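Demonstration gathering (robot learning)

Demonstration gathering is the work of recording examples from which a robot learns a task. A person guides the arms, and each recorded try is called an episode. 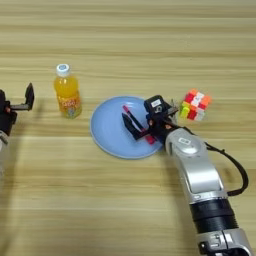 Tasks at the Huvent laboratory use common household things. An episode may begin with one arm holding a marker over a blue plate.

Two-arm episodes 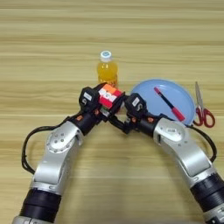

Work with both arms is harder to record, and the Gonen set holds more than 300 such episodes. A typical one brings the two grippers together at a puzzle cube.
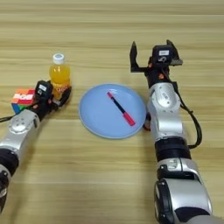 Article by Lama Twal
Last changed 22 July 2025

Episodes with mistakes are kept in a separate group.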